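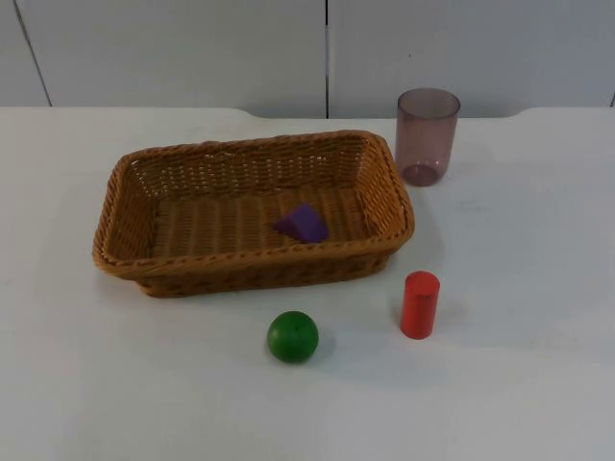
Table with the basket, the purple block, the cup, the red cylinder and the green ball.

Visits > Open Day > Your questions

I run the open day at the Rondden robot lab, and these are the things people email me every March. If yours isn't answered, write to me and I'll add it. — Kadir Kırmızıgül

Do I need to book?
Yes please! We take 147 visitors over the day, in groups of 13 or fewer. Walk-ins can wait by the front desk and we squeeze you in if a group comes up short.

What will I see?
The main demonstration is pick and place. You call out a job, like "put the green ball in the basket," and the arm has a go at it. It runs on Fuvlow, our own control software, and you can watch what it's planning on the big screen while it moves.

Toys and a cup? Is that it?
I get this one a lot, usually from dads. Try it from the robot's side, though. A ball rolls if you nudge it, a standing cylinder tips over, and a see-through cup is a real pain for a camera because the wall shows through the plastic. A woven basket has a thick rim to clear on the way in, too. I've spent whole afternoons on cups.

Does it ever mess up?
Oh, plenty. We don't hide the misses, and the kids cheer louder for those anyway. If something lands on the floor, please let one of us pick it up.

Can I drive the arm myself?
You can, on the training station in the Birirow room. Everybody gets 2 minutes with the hand controller. Ages eight and up for that one, and long hair tied back.

Can I bring my own object for it to grab?
Sure, as long as it fits in your hand and isn't glass, food or alive. (Yes, somebody asked about a hamster.) Show it to me before your group goes in.

How long does it take?
Allow an hour. The talk is short, and I leave most of the time for the demonstration and for questions.

Where do I park?
The Çetinkaya lot, across the street. It's a 400-foot walk to our door, all flat, and there's a ramp on the left side of the entrance.

Can I take pictures?
Go ahead, but no flash near the table — it throws the cameras off and we have to start the run over.

Related
Open day: book a group time
School visits to Rondden
Fuvlow for beginners
Getting here and parking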